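# The Case for Extra Cloth

Fitted covers usually fail at the bend. A sleeve cut to the exact length of what it covers has no material to give when the joint flexes, and the strain goes straight into the seam.

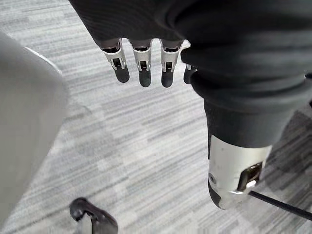 ## Length before width

Charcoal fabric gathered into rounded, stacked folds holds spare length where a flat sleeve would have none. Over the hand the same cloth lies closer, with soft creases, and its lower edge scallops slightly where the fingers come out.

Ruiz-Ortega, a workshop that cuts small runs of covers and sleeving, drafts its patterns on the same principle. For a finished sleeve of 300 mm, the cutter adds 100 mm for gathering before the hem allowance is marked. Width is settled afterward. Extra width does little for bending and tends to twist, so the pattern stays narrow and the surplus runs lengthwise.

Grain matters as well. The workshop's standard dark cloth, sold as Lerier, stretches more across the roll than along it. Pieces are laid with the stretch running around the sleeve — a rotated piece will go on easily enough, but it sags at the cuff.

## Edges and openings

A straight hem pulls tight between two openings and slackens beside them. A shallow curve at each opening spreads the tension and leaves fewer loose threads to trim. Idik, the workshop's edging tape, is sewn to the inside face with a narrow zigzag. Corners are clipped, never notched.

## Cleaning

Dark fabric shows lint sooner than it shows soil. Sleeves are brushed along the folds first, then opened out flat and brushed again from the hem up. Washing is done cold, with the cuff fastened. Gathers are reset by hand while the cloth is damp, and the sleeve dries lying down, away from direct heat.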